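Rulness serving cell: notes on the February stoppage

This entry records a fault in the two-arm serving cell at the Brustudville laboratory. It is published on my own pages with the agreement of the Vustenura project, which has asked that faults be written up as openly as successes.

The cell serves a small order of a drink and a donut. One arm handles cans, the other handles donuts and their paper sleeves, and a person taking the part of the customer stands across the table. The control software is Perrin, which we have used without serious complaint through the winter.

In the course of a run in February, the donut arm closed its gripper and then failed to open it on command. The controller reported the fingers as open. They were closed, and the arm began its return move still holding a donut by the sleeve. The operator pressed the stop and the arm halted over the tray. There were no injuries, and the only loss was one donut.

The can side was not affected. Its gripper held a Pepsi can by the body and gave correct readings in every check we made.
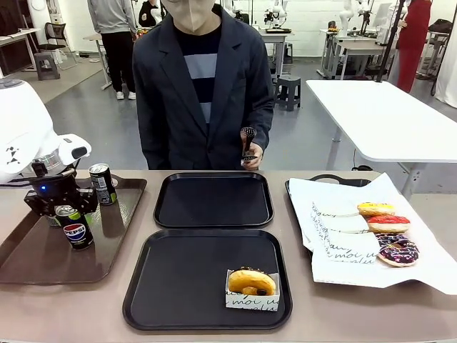

What the log showed

The open command had been sent and acknowledged. The finger position, however, had not been refreshed for 12 seconds, and Perrin continued to treat the last good value as current. That value happened to be "open". A stale reading ought to stop the arm, and in our configuration it did not.

The cause of the missing readings was a worn cable at the wrist. It passed inspection when the arm was at rest and lost contact only when the wrist was turned well over. We repeated the movement 40 times with the old cable and lost the signal in 16 of them. With a new cable the signal was never lost.

Work at the table is awkward for a wrist. Donuts with yellow, red and chocolate icing are set out on white paper, with the serving trays alongside, and the arm must approach them with the hand turned on its side. People also reach over the same area with tongs.
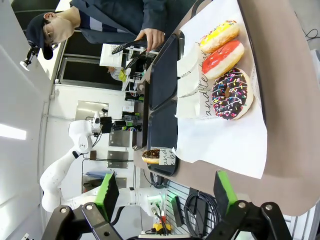 Could the arm have hurt someone?

At the speed in use, a knock to the hand was possible and a serious injury was unlikely. The force limit is separate from the finger reading and was working throughout. We have nevertheless recorded the matter as a safety fault, as the arm moved when it should have remained still.

Changes made

The following are now in force for every run.

Any finger reading older than 2 seconds stops both arms. The limit is set in the controller and cannot be changed from the operator's screen.

Wrist cables are checked with the wrist turned fully each way, and the result is written in the cell's log book.

The arm may not begin a return move until the fingers have been seen to open, both by their own sensor and by the wrist camera. The green pads show up well against dark trays and white paper, and the camera check has proved simple to set up.
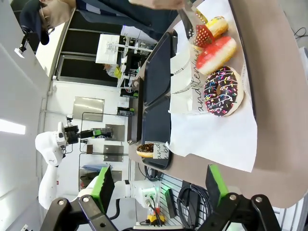
The camera check adds a short pause to each order. Some colleagues find it tiresome, and I have been asked whether it might be dropped once the new cables have a longer record. My view is that it should stay. The cable was the part that wore out, but the decision to trust an old reading was ours, and it had been in the configuration since the cell was first set up.

One point remains open. The stop held the arm correctly, but releasing the donut afterwards meant cutting power to the gripper and easing the fingers apart by hand. The written procedure for this described an earlier gripper and was of little use. A new version is in draft and will be posted here when the laboratory has approved it.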